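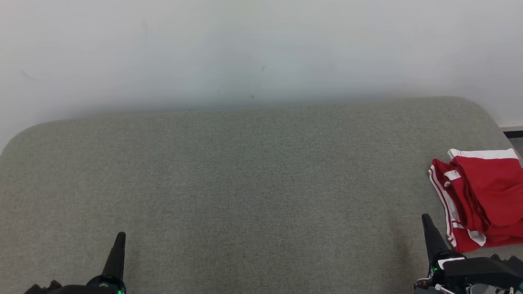 공개 시연이라는 게 결국 남의 집 빨래 개는 걸 줄 서서 구경하는 일 아니냐고, 샤밈 아라인(Shamim Arain)이 기획 회의에서 물었습니다. 다들 잠깐 조용해졌고, 회의록에는 "그렇다"라고 적혔습니다. 그래서 제대로 줄을 세워 보기로 했습니다.

스콜타노(Skoltano) 공개 시연의 날 참가자 및 진행 스태프 모집

일시: 2020년 5월 9일, 오후 2시 시작
장소: 굼만(Ghumman) 홀 1층
내용: 두 팔 로봇 플리보프(Flivov)의 옷 정리 시연, 관람객 체험, 질의응답
참가비: 없음. 대신 빨래를 가져오셔야 합니다.

어떤 행사인가

플리보프는 소파나 벤치 위에 아무렇게나 놓인 옷을 집어 펴고 개는 로봇입니다. 연구실에서는 그럭저럭 해냅니다. 문제는 연구실의 옷이 죄다 우리가 산 옷이라는 점입니다. 같은 옷을 300번 넘게 개다 보면 로봇보다 옷이 먼저 요령을 익힌 것처럼 보이고, 보는 사람은 그 성과가 누구 것인지 헷갈리기 시작합니다. 줄무늬가 들어간 빨간 옷은 이제 연구원들 사이에서 선배 대접을 받습니다.

지난 3월에 협력사 분들만 모시고 작은 시연을 했습니다. 플리보프는 첫 번째 옷을 잘 집었고, 두 번째 옷도 잘 집었고, 세 번째로 담당자의 목도리를 집었습니다. 담당자는 그때 목도리를 벤치에 잠깐 올려둔 상태였습니다. 참석하신 분들은 이 부분을 가장 좋아하셨습니다. 저희는 발표 자료를 꽤 오래 준비했는데 발표 자료에 대한 의견은 없었습니다.

이번에는 문을 조금 더 넓게 엽니다. 모집 대상은 아래 두 가지입니다.

가. 관람 참가자 60명

집에서 입던 옷을 한 벌 들고 오셔서 로봇 앞에 던져 놓고 결과를 지켜봐 주실 분을 찾습니다. 던지는 방식은 자유입니다. 평소 하시던 대로 해 주세요. 잘 개어서 쇼핑백에 담아 오시는 분이 꼭 계시는데, 그 정성은 감사히 받고 저희가 다시 구겨 드립니다.

- 만 14세 이상이면 누구나 신청할 수 있습니다. 로봇 관련 지식은 필요 없습니다. 있으신 분은 질의응답 때 조금만 참아 주세요.
- 옷은 세탁한 것으로 부탁드립니다. 플리보프는 냄새를 못 맡지만 옆에 앉는 사람은 맡습니다.
- 단추, 지퍼, 끈이 달린 옷도 환영합니다. 다만 니트류와 아끼는 옷은 두고 오시기 바랍니다. 보상 규정은 있는데 읽어 보면 결국 사과문입니다.
- 관람석과 로봇 사이에 노란 선을 붙여 둡니다. 선을 넘으면 로봇이 멈추고, 다시 켜는 동안 대표의 인사말을 한 번 더 들으셔야 합니다.
- 마스크를 착용해 주시고, 입구에서 체온을 잽니다. 좌석은 띄엄띄엄 놓습니다.

나. 당일 진행 스태프 8명 (유급 단기)

하는 일은 이렇습니다. 입구에서 명단을 확인하고, 옷에 번호표를 달고, 시연이 끝난 옷을 주인에게 돌려줍니다. 번호표가 떨어지면 검은색 티셔츠 한 무더기를 앞에 놓고 주인과 같이 추리하게 됩니다. 이 업무에 소질이 있는 분은 지원서에 써 주세요.

시연대 옆을 맡는 분은 로봇이 옷을 놓쳤을 때 주워서 제자리에 올려 두는 일을 합니다. 반드시 운영자가 정지 신호를 준 다음에 손을 넣어야 하고, 이 내용은 전날 사전 교육에서 지겨울 만큼 반복합니다. 사전 교육도 근무 시간으로 계산합니다. 관람객이 "그냥 사람이 개는 게 빠르지 않나요?"라고 물으면 네, 빠릅니다, 하고 답하시면 됩니다. 그 질문은 반드시 나오고, 다른 답을 준비해 본 해도 있었지만 반응이 좋지 않았습니다.

근무 시간: 행사 당일 오전 준비부터 저녁 정리까지, 전날 오후 사전 교육
급여: 합격자에게 개별 안내, 행사 후 계좌 이체
제공: 점심 도시락, 간식, 스태프 조끼(반납하셔야 합니다)
우대: 행사 진행 경험이 있는 분, 오래 서 있어도 표정이 크게 변하지 않는 분
해당 없음: 로봇 전공자 우대. 전공자는 저희도 많은데 의자를 나를 사람이 없습니다.

당일 순서

입장과 옷 접수를 마치면 플리보프가 저희 옷으로 몸을 풉니다. 여기까지는 잘될 확률이 높으니 영상은 이때 찍으시는 것이 좋습니다. 이어서 관람객의 옷을 접수 순서대로 올립니다. 모든 옷이 차례를 받는다고 약속드리지는 못합니다. 청바지 한 벌에서 오래 머무는 날도 있습니다.

중간 휴식 뒤에는 줄토티에(Jultotier) 체험이 있습니다. 조종 장치를 직접 잡고 로봇의 두 손을 움직여 보는 순서이고, 희망자 가운데 추첨합니다. 3월에 해 보신 분들은 대체로 소매 한쪽을 잡는 데 성공한 뒤 나머지 손이 어디 있는지 잊어버리셨습니다. 끝나고 나면 로봇을 보는 눈이 조금 너그러워지신다고들 합니다. 저희가 이 순서를 넣은 이유도 대강 그쪽입니다.

마지막 질의응답은 샤밈 아라인이 맡습니다. 언제 살 수 있는지, 얼마인지는 물어보셔도 됩니다. 대답은 길고 정중하며 숫자가 들어 있지 않을 예정입니다.

촬영과 자료 이용

시연 중 로봇에 달린 카메라가 작업 장면을 기록합니다. 얼굴이 찍힌 부분은 지우고, 옷이 찍힌 부분은 학습에 씁니다. 본인 옷이 쓰이기를 원하지 않으시면 접수대에서 말씀해 주세요. 별도 표시를 하고 그 구간은 폐기합니다. 개인 촬영은 자유롭게 하시되 플래시는 꺼 주세요.

신청 방법

스콜타노 홈페이지의 행사 신청란에서 참가자 또는 스태프를 선택해 작성하시면 됩니다. 참가자는 가져올 옷의 종류를, 스태프는 지원 동기를 짧게 적어 주세요. 지원 동기에 "평소 로봇에 대한 깊은 관심"이라고 쓰셔도 불이익은 없습니다만, 읽는 사람이 하루에 여러 번 같은 문장을 만나게 된다는 점은 알려 드립니다.

참가자는 선착순이고, 스태프는 서류를 본 뒤 전화로 짧게 이야기를 나눕니다. 결과는 문자로 보냅니다. 떨어지신 분께도 보냅니다. 신청 후 못 오시게 되면 꼭 취소해 주세요. 대기하는 분이 있고, 그분도 이미 빨래를 골라 두셨을 겁니다.

주차장은 좁으니 대중교통을 이용해 주십시오. 굼만 홀 정문은 공사 중이라 옆문으로 들어오셔야 하며, 옆문에는 안내판을 세워 둡니다.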